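January 23, 2020

Back from Rokby, feet sore, writing this quick before I forget what went wrong and what didn't.

Target was 200 clean demos by the end of the week. Got 40 today. Not awful. Would of been more but the first hour went on calibration, again. Left hand kept drifting against the right, so the merged tracks had my two hands passing through each other. Restarted everything. Fine after that. No idea why.

Two grippers, one in each hand, white marker cubes on them so the software knows where they are. Forearms are killing me. Weight is nothing for the first ten minutes and then it's all you can think about.
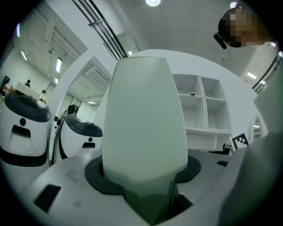
Need to slow down on the approach. Watched a few back over lunch (cheese sandwich, dry) and I rush in, grab, then hover like I've forgotten what I'm doing. The model will learn the hovering. Last batch we trained, the Myklebust one, had a lovely pause before every single grasp and that was me. My pause. Weird to see your own dithering come back at you.

Threw out 14 takes. Most were dropped tracking, a few were me letting go early. Kept one where I fumbled and recovered, becuase we've got next to nothing with recovery in it and the policy falls apart the second anything slips.

Also changed where I start from each time. Should have been doing that from day one. Left a bit, right a bit, hands high, hands low. Boring but it matters. 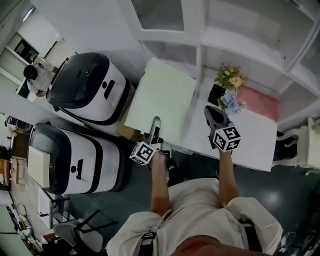 Posted by the author, Windovberg collection diary, entry 10

Later. Kettle on. Uploads crawling, so more notes.

Naming. Must fix the naming. Half the folders say Truvthorpe, which was the last site, and I only noticed when I went to sort them. Renamed by hand. Tomorrow set it before recording, BEFORE, write it on my arm if I have to.

Charge both grippers overnight. Wipe the finger pads. Check the clocks match, they were out again by the afternoon and that ruins the lot if you don't catch it.

Colour settings locked too, I left them on auto this morning and the early clips go warm then cool then warm. Might be okay for variety. Might be rubbish. Keep in a seperate folder and decide in February when the training run is booked.

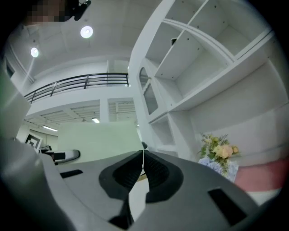 Do the bad takes get used at all?

Some of them. Anything with broken tracking goes in the bin, but a clumsy take with good tracking gets tagged and kept, and we try training with and without.

Upload at last moving. Bed. Find wrist brace first, think it's in the car.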